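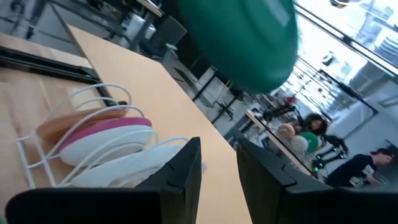

Aushilfe (m/w/d) für Geschirr, Tisch und Regal gesucht
Siltach, Werkraum im Erdgeschoss, ab Juni

Es gibt Menschen, die einen Teller in den Abtropfständer stellen und weitergehen. Und es gibt Menschen, die den Teller noch einmal herausnehmen, weil er einen Platz zu weit links steht. Wir suchen jemanden aus der zweiten Gruppe, der es trotzdem bis zum Feierabend schafft.

Der Geschirrverleih Berchtold vermietet farbiges Geschirr an Leute, die eine Feier planen und dafür ein paar Schränke zu wenig haben. Der Bestand heißt bei uns Esotik. Den Namen hat der Gründer ausgesucht, er klang an jenem Abend offenbar gut, und inzwischen steht er auf den Rechnungen. Zur Esotik gehören 187 Gedecke in Farben, die auf dem Papier nicht zusammenpassen und auf dem Tisch meistens doch. Von diesen 187 waren bei der letzten Inventur 168 vollständig. Über die übrigen reden wir gern im Vorstellungsgespräch, möglichst kurz.

Was zu tun ist

Das Geschirr kommt nach dem Wochenende gespült zurück, jedenfalls laut Mietvertrag. Sie packen es aus, prüfen es auf Sprünge und Lippenstift, spülen nach, was nachgespült gehört, und trocknen ab. Danach wird sortiert und gestapelt: großer Teller unten, kleinerer darauf, Schale obenauf. Das klingt nach einer Regel, die man nicht aufschreiben muss. Wir haben sie aufgeschrieben, sie hängt an der Tür, und der Zettel ist schon zweimal erneuert worden.

Dazu kommen Probegedecke für Kundinnen und Kunden, die sich nicht entscheiden können. Sie stellen drei oder vier Kombinationen zusammen, hören sich an, dass Rosa vielleicht zu rosa ist, und räumen alles wieder weg. Wer dabei freundlich bleibt, hat die Probezeit im Grunde bestanden.

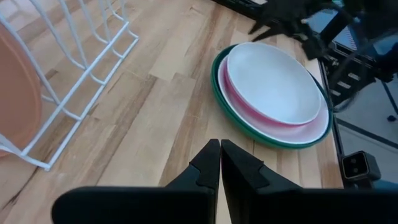

Beim Stapeln sind wir eigen. Ein Stapel soll gerade stehen, ohne zu kippeln, und man soll ihn mit zwei Händen fassen können, ohne vorher Luft zu holen. Höher als bis zum Ellbogen wird nicht gestapelt — auch nicht kurz, auch nicht nur bis zur Tür. Nevzat Ateş, der die Einarbeitung übernimmt, hat dazu eine Geschichte, die er am ersten Tag erzählt und am zweiten noch einmal.

Gearbeitet wird überwiegend im Stehen. Ein Teil der Arbeit findet am Schreibtisch statt, wo Sie Bruch und Fehlstücke in eine Liste eintragen. Die Liste hat eine Spalte »Grund«. Bitte schreiben Sie dort nicht »Schwerkraft«, die Buchhaltung kennt den Witz.

Was Sie mitbringen

Ruhige Hände und einen Rücken, der eine volle Kiste mitmacht. Eine volle Geschirrkiste wiegt bei uns 15 Kilo, und es bleibt selten bei einer. Sie sollten Farben unterscheiden können, auch Rotbraun von Orangebraun bei schlechtem Licht. Deutsch brauchen Sie so weit, dass Sie einer aufgeregten Brautmutter am Telefon folgen können. Eine Ausbildung in Gastronomie oder Hauswirtschaft ist schön, aber keine Bedingung. Führerschein Klasse B ist erwünscht, da der Lieferwagen sonst immer an derselben Person hängen bleibt.

Nicht nötig sind Lebensmotto, Passbild und der Satz, dass Sie schon als Kind gern abgewaschen haben.

Was wir bieten

30 Stunden in der Woche, auf Wunsch auf vier Tage verteilt, zunächst für ein Jahr befristet mit ernst gemeinter Aussicht auf Verlängerung. Bezahlt wird nach Haustarif, den wir Ihnen vor dem Gespräch zuschicken, damit niemand umsonst anreist. Arbeitskleidung und Handcreme stellen wir. Die Handcreme riecht nach Gurke, es wurde darüber abgestimmt.

Einmal im Jahr dürfen Sie sich für eine eigene Feier Geschirr ausleihen, kostenlos und in jeder Farbe, die gerade da ist. Erfahrungsgemäß ist Grün da.

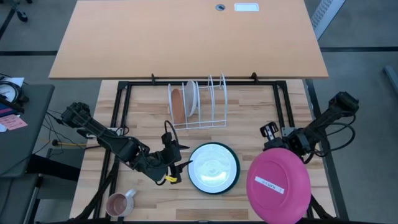 Arbeitstisch mit Abtropfständer im Werkraum Siltach.

Zum Ort

Siltach liegt am Ende der Buslinie, der Werkraum gleich hinter der Haltestelle Rakow. Fahrräder können in den Hof. Wer mit dem Auto kommt, parkt bitte nicht vor dem Tor der Schreinerei nebenan; die Kollegen dort sind geduldig, haben aber einen Gabelstapler.

So bewerben Sie sich

Schicken Sie einen Lebenslauf und ein paar Zeilen an Harvey Sandhu, Geschirrverleih Berchtold, Siltach. Eine Seite genügt. Schreiben Sie dazu, wann Sie anfangen könnten und ob Sie an Samstagen grundsätzlich, gelegentlich oder nur unter Protest arbeiten. Alle drei Antworten sind zulässig. Unterlagen auf Papier nehmen wir ebenfalls an, schicken sie aber nicht zurück.

Wer in die engere Wahl kommt, verbringt einen bezahlten Vormittag bei uns und arbeitet mit. Mitzubringen sind geschlossene Schuhe. Bruch an diesem Vormittag geht auf uns, bis einschließlich Suppenteller. Bei der großen Servierplatte bitten wir um Rücksprache.

Stand der Anzeige: 3. April 2026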